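Right, a thread about cargo bikes, because we've had ours at the nursery for a full season now and I can't keep quiet about it any longer 🧵

1/ Quick background. We grow perennials and herbs on the edge of town and used to deliver everything in a diesel van. Every tray of thyme, every single lavender. Most of those drops were under 2 miles away, which felt daft even at the time.

2/ So we got a Zuseck. Three wheels, electric assist, big flat box on the front. It arrived on 17th May and I rode it up and down the yard for an hour before anybody else got a turn (sorry, team).

3/ First proper round was 19 trays to the café on the hill and the two primary schools. I'd been dreading that hill. I got to the top still able to speak! The motor just leans in when you need it, like a hand on your back.

4/ Things I didn't expect to love: parking. Oh my word, the parking. I stop right outside the gate, unload, wave at someone, go. With the van I'd be circling the church for ages and then carrying compost the length of the high street.

5/ Also people TALK to you. I've had more chats at traffic lights this year than in my whole life before. One man asked what the tall blue plants were, followed me back to the nursery on his own bike and bought four of them (salvias, if you're wondering). 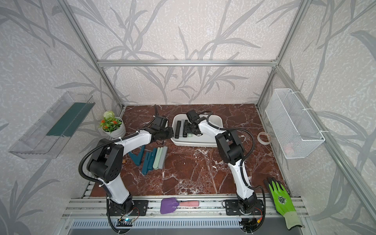 Two arms over the marbled top, the left one reaching for a white tray.

6/ Loading took some working out. Heavy stuff low and over the axle, so compost goes in first, then pots, then anything floppy on top. We lost a few foxgloves in the early days. Corners are not kind to foxgloves.

7/ Chaltu Abdella, who does our Villa estate round, came up with the best fix: old bread crates, upside down, as a second deck. It nearly doubles what we can carry and nothing slides. I'd looked at a proper racking kit from Prisier and it's lovely, but the crates were already in the shed.

8/ Charging! Everyone asks. Ordinary socket, plugged in when we lock up, full by morning. Our longest day so far was 17 miles with a loaded box for most of it and I still had a bar left on the display when I rolled in.

9/ Rain is fine. Wind is less fine. A full box of tall grasses is basically a sail, and there's a gap between the houses on Mill Lane where it grabs you sideways. I get off and walk that bit if it's blowing and I have no shame about it.

10/ We do still have the van. Trees, paving, anything for the villages over the ridge. But it sits there most of the week now and the diesel bill looks like a typing error.

11/ In June we did over 71 drops by bike, which was our busiest month, and the only one I had to hand back to the van was a water butt. I did try the water butt. It was on the bike for about the length of the yard.

12/ Brakes, for anyone thinking of doing this: check the pads more than you think you need to. Loaded trikes eat them on hills. I do ours every Friday-ish with a cup of tea and it takes no time at all once you've got the knack.

13/ Practise turning with it empty first, too. It doesn't lean like a normal bike and your brain will argue with you for the first couple of days. Then it clicks, and after that an ordinary bike feels really odd.

14/ Next on the wish list is a Zusska trailer for the bigger school orders. They've got one you can try before you decide, so I'm off to borrow it and see how it gets on with the hill. Will report back with photos of either triumph or me pushing.

15/ If you run a small shop or a nursery or a bakery and you've been wondering about one of these, please ask me anything, I'm very happy to go on about it at length. And if you're local, come and have a go in the yard. Bring gloves, the handlebars are freezing first thing.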